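Notebook – bond auction data, June

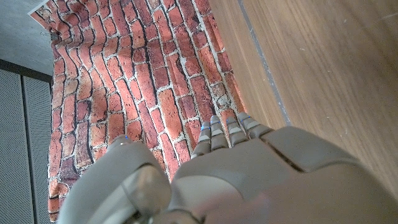 Grey hand, fingers up against the brick-pattern backdrop.

9:40 am. Finally got the full set of bid sheets for the Uridberg municipal bond reopenings loaded, all 2461 rows of them! Raphaël had the older half in a separate folder with the columns in a different order (yield before amount, and the bidder class written out in words), so most of yesterday went into lining those up. Worth every minute. We can now follow the same tenor across reopenings and see how the small bidders behave when the coupon is already known to them.

After dropping withdrawn bids and the ones with no settlement line, 1504 are left. Of those, 445 are non-competitive, meaning the bidder takes whatever the average yield comes out at. I had expected these to bunch up in the last hour before the book closes. They don't. They come in early and steadily, and the late rush is nearly all competitive bids from the dealers. Lovely clear pattern, even before any smoothing.

11:15. Tried the first version of the demand curve. Stacked the competitive bids by yield, lowest first, and put the non-competitive block underneath as a flat base. The seven-year looks great. The three-year has a strange step in it near the cutoff – one bidder with five bids at exactly the same yield, all entered within the same minute. Could be a split order for several clients, could be a keying repeat. Left them in for now and marked the rows yellow.

Nirnell's price files use clean prices and Jeon's use dirty ones. Wrote that on the front page of this notebook in large letters so I stop mixing them up. Accrued interest on the ten-year accounts for nearly all of the gap I was so excited about last week, sadly. What remains is small but it keeps the same sign in every reopening, and I really want to know why.

2:30 pm. Long talk with Raphaël Coste about the tail (cutoff yield minus average yield). He thinks we should weight it by amount accepted, I think the plain version is easier to compare with the Dinura series. We'll run both, it is only an extra column. He also had the very good idea of looking at bidders who missed out in one auction and checking whether they come back more aggressive in the next. We can do this with what we already have! Bidder codes are stable across files, I checked 260 of them by hand against the register and found two mismatches, both typing slips in the older half.

4:50. Quick pass at the comeback question on the five-year only. Bidders who got nothing do shave their yield next time, and the ones who got a partial fill hardly move. Small sample, so no drum roll yet, but what a fun thing to see on a first plot.

To do:
– ask Uridberg about the five identical bids
– convert Jeon prices to clean, rerun the ten-year
– tail, both versions, same chart
– comeback plot for the other tenors (Raphaël)
– back up the merged file before touching anything else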